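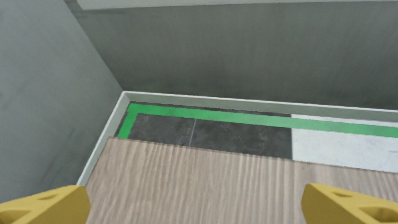 Wondimu Gashaw wrote to ask why I bother recording episodes in which the gripper starts open over a bare table, given that a policy learns nothing from frames with no object in them. He would filter them out before training and spend the disk on grasps.

I used to filter them. The Nullham set had 3518 simulated episodes at the last count, and an earlier version of my loader trimmed every leading frame until an object came into the wrist view. The policy trained on that was decent once it could see its target and useless before that. It would close the fingers on nothing and lift, because every open gripper it had been shown was a moment away from a grasp.

So 500 of the episodes now begin with the fingers apart and only wood between them. The operator has to move off and look for the object. Laine Laur drove most of these and disliked it, as the search is slow and the reset key is badly placed.

Some settings, for anyone repeating this:

Wall, floor and table textures are drawn per episode. The table grain is worth varying, as the first encoder treated dark streaks as edges to grip.
Finger colour stays fixed. I tried varying it in December and gained nothing.
Search phase capped at 9 seconds, then the episode is thrown away.
4 random seeds per training run, all reported, including the bad one.

Wondimu's point about disk is fair. Still stretches compress well, though, and I drop every second frame while the arm is not moving. Inese Venckus has a patch for the loader that does this at read time, which I have not merged yet. It breaks the timestamps on resumed episodes.

Next is the same comparison with two tables.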